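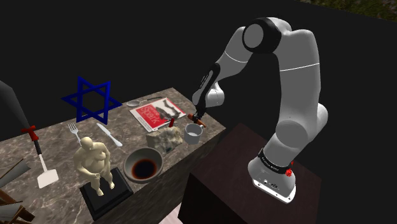 Grorkasard Rally

The Grorkasard Rally is a long-distance motorcycle touring event held every second year between the towns of Zalewska and Dratolska. It is not a race. Riders travel alone or in pairs, carry their own luggage and camping gear, and choose their own route between a set of fixed checkpoints. The event takes 16 days and is open to machines of any age or engine size.

Origins

The rally grew out of a private journey made by Radosław Jakubowski and Bożena Pawlak, who rode two second-hand single-cylinder motorcycles from Zalewska to the coast and back. Pawlak kept a diary of the trip, later printed as a small booklet with hand-drawn maps. Readers wrote to ask for the route, and the pair arranged a group departure the following summer. Six riders took part. Four of them finished, one having sold his motorcycle on the way and gone home by train.

The name comes from the Grorkasard pass, the highest point on the original route. The pass is closed to traffic in winter and is often blocked by fallen rock in spring, so the rally has never started before the end of June.

Format

Entries are limited to 100 motorcycles. Sidecar outfits count as one machine and may carry a passenger. Each rider is given a route card at the start, which must be stamped at all the checkpoints, though these can be visited in any order after the first. Checkpoints have included petrol stations, bakeries, a ferry ticket office and a disused customs post.

There is no support vehicle. Riders who break down are expected to make repairs themselves or find help locally, and a basic mechanical course is held at Zalewska on the two days before departure. It covers punctures, chain adjustment, cables and simple electrical faults. Attendance is optional, although first-time entrants are strongly advised to go.

Satellite navigation was forbidden at the early rallies. The rule was dropped after complaints that it could not be enforced, and most entrants now carry both a device and the printed Perkumex map, a waterproof sheet drawn for the event and sold at the start.

Route

The usual route leaves Zalewska by the river road and crosses farmland before climbing to the pass. North of it the surface is mostly gravel – in poor condition after rain – and fuel is scarce. The final section follows the lake shore into Dratolska, where riders camp on the football ground.

Notable entrants

Jolanta Krawczyk completed the rally on a moped, arriving on the evening of the last day. Her account of the ride, written for a club magazine, is still handed out to new entrants. Babatunde Tijani and Bayu Hidayat rode together on a single motorcycle with a sidecar, changing places each morning, and later continued south for a further four months.

Later developments

At a meeting on 2022-12-10 the organisers agreed to admit electric motorcycles, with extra days allowed for charging on the northern section. A proposal to move the finish to a larger town was rejected at the same meeting.

See also

Motorcycle touring
Sidecar
Overland travel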